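**Mon 29 January – cube pushing, Tukell bench**

Back on the push task after a week of fiddling with the logging. The short version: 273 new examples in the bag, most of them usable, and I think I finally understand why the October set trained so badly.

It was the resets. Going back through Navickas (our name for the October set, don't ask me why), I kept finding episodes where the cube starts in practically the same place, with the gripper coming in from the same side. I'd got into a rhythm and stopped thinking. All 1,530 of them look lovely on their own, and together they teach the model one move. So today I rolled a die for the start position and another for the approach, and stuck to whatever came up, even when it was awkward (some of them were very awkward!).
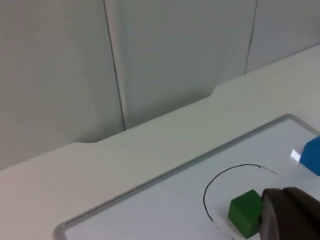

The instruction wording needs sorting out before we go any further. I've been typing "push the green cube out of the circle" for some runs and "push the green cube to the blue one" for others, and when I read them back cold I wasn't always sure which I'd meant. With the green cube inside the pen line and the blue one sitting outside it, both make sense as a request, so the text really has to carry the difference. It doesn't help that I keep calling it a circle when my line wanders off towards the blue cube and never gets there. I'm going to call it "the line" in the prompts from now on – plain and hard to argue with.

Other bits, so I don't forget:

- Threw out 4 episodes where I let go of the controller early. They're in the rejects folder, not deleted.
- Altier export still drops the last second of wrist video if you stop and save too quickly. Wait for the beep.
- Redraw the line between batches, and vary it a bit. Same shape every time is the October mistake all over again.

Jekum has 364 labelled episodes queued for the overnight run, old wording and all. I've left it alone, as I'd like a baseline to moan about. Tomorrow: relabel today's lot, then try the same thing with the cubes swapped over.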